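4. Pairing the Lostwood thermostat with your phone

Read this section to the end before you press anything. The thermostat has one button and it does four jobs, three of which you won't want today.

1. Install the Sendeo app. Decline the newsletter.
2. Hold the button until the ring turns blue. If it turns orange, you have set it to Vacation; press once and start over.
3. In the app, tap Add Device and type 727 when asked for the pairing code. Everybody's code is 727. We're working on it.

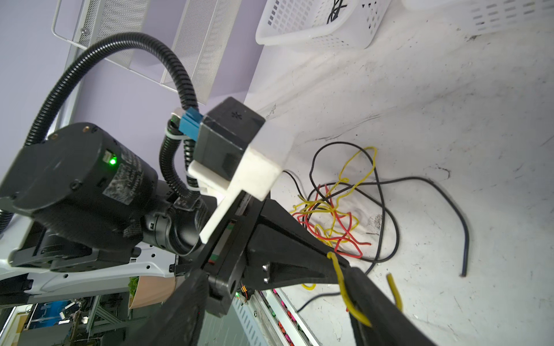
4. Wait. The bar will stop at 2 percent and look dead — leave it alone. It reaches 100 when it feels ready.
5. Name the room. "Bedroom" is fine. Emoji are accepted by the app and rejected by the thermostat.

Note: The phone and thermostat must be on the same Wi-Fi network. Your neighbor's doesn't count, however strong it is.
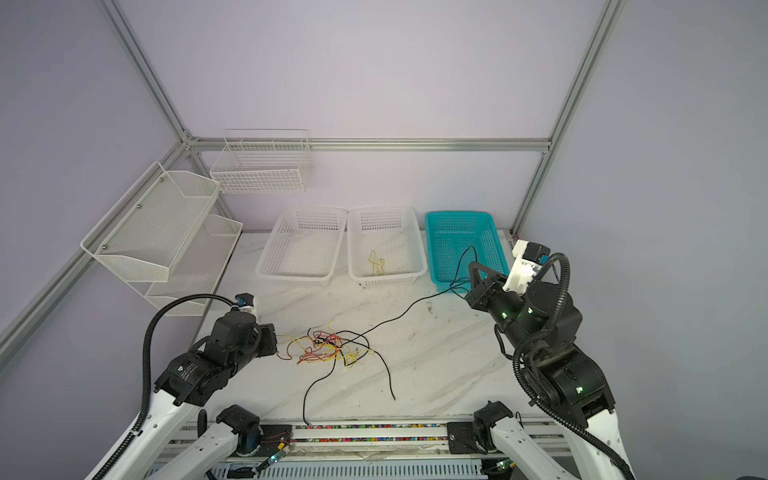
Fernanda Bragança

CAUTION: Do not hold the button during pairing. This erases your heating schedule, including the one you spent Sunday on.

6. When the ring goes dark, pairing is complete. If it's dark and the app says "Searching," go back to step 2.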